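Ticket: Shuttle 9 stops charging at 64 percent, Windale end only
Status: open, waiting on vendor
Opened: 17 September 2024
Site: Windale terminal / Mundside depot
Equipment: Burkidow electric shuttle, Dabbas overhead charger

Problem as reported by ops: shuttle 9 pulls in at Windale, pantograph comes down, charge starts normal, then quits at 64 percent every time. Code 136 on the driver screen. Clears if you raise the arm and drop it again, but charge won't restart past 64. Same vehicle charges to full at Mundside overnight, no code. Other shuttles fine at Windale.

So not the charger, not the vehicle. Great.

Log, newest at the bottom.

Morning. Pulled charger event list at Windale. Session ends with "vehicle requested stop". Vehicle log says "charger requested stop". Each one blaming the other. Clocks don't match either, charger is behind the shuttle so lining the two up is a pain. Fixed the clock on the charger, will see on next session.

Checked what 136 means. Dabbas manual has it as "contact supervision timeout", Burkidow manual has it as "insulation check not completed". Same number, two meanings, and the driver screen doesn't tell you which side raised it. Asked both vendors. No answer yet. 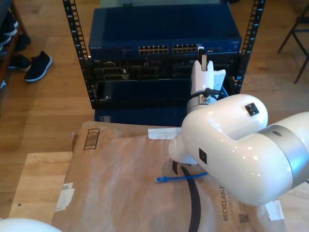
Swapped parking position, had the driver stop a bit shorter so the contact rails land in a different spot. No change. Stopped long, no change. Cleaned roof rails with the approved wipes, they were not bad to start with. No change.

Ran the same test with shuttle 2 in the same bay right after. Charged straight through 64 and kept going, no code. So bay is good, rails are good, charger hardware prob good.

Compared software. Shuttle 2 and shuttle 9 show the same release on the main screen. BUT the charge controller has its own version, you have to go in through the service menu to see it, and there 9 is on the February build. Shuttle 2 is on the newer one. Release notes for the newer one say "improved handling of charge taper", nothing else. Would explain a lot if the taper starts at 64 but I don't see that written down anywhere.

Why it works at Mundside: depot charger is the slow plug-in kind, goes through the side port, doesn't use the pantograph or the same handshake. Should have thought of that earlier, spent an hour comparing sessions that were never going to look alike.
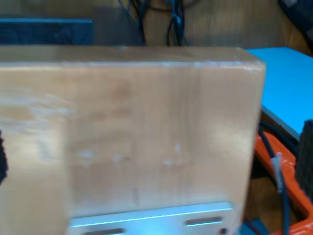 Wood block, metal plate along the bottom edge

Tried to load the newer build on 9's charge controller. Installer refused, "hardware revison mismatch". Opened the cover, board label is an older revision than the one in shuttle 2. Checked the swap history, board was replaced from spares over the winter and whoever did it put in an old spare. Part number is the same on both, only the suffix is different. Easy to miss.

Asked stores to check the remaining spares for the suffix. Don't issue any until that's done pls.

Workaround for ops: keep 9 on the short loop, bring it back to Mundside for the midday plug-in. Do NOT keep cycling the arm at Windale trying to clear 136, it doesn't help and it wears the contacts.
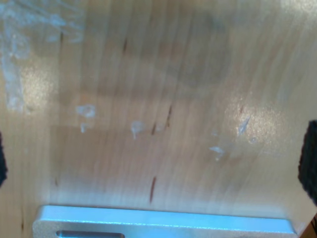 Yaw Amegashie: Short loop is OK for the weekday plan but not if the event service runs, we need 9 on the full route then and it can't make the last trips on 64. Can the limit be moved on the charger side for now? Also drivers are asking if the code is safe to drive with after they leave the bay.

Re limit: no. Charger isn't setting it, it only gives up when the vehicle stops answering. Nothing to move.

Re driving: yes, once the arm is up and the code drops off the screen. If it stays on with the arm up, park it and call.

Clock fix worked btw. Next session on 9, vehicle goes silent first, charger times out after. So it's the vehicle side and the Burkidow meaning of 136 is the wrong one to be looking at.

Sent both logs to Burkidow with board suffix and build. Asked for either a newer board or a build that fits the old one. Auto reply only so far.

Next:
- stores to confirm suffix on spares
- check charge controller build on the rest of the fleet, service menu not main screen
- Burkidow to answer on board
- retest 9 at Windale after swap, full charge from low, same bay

Leaving open.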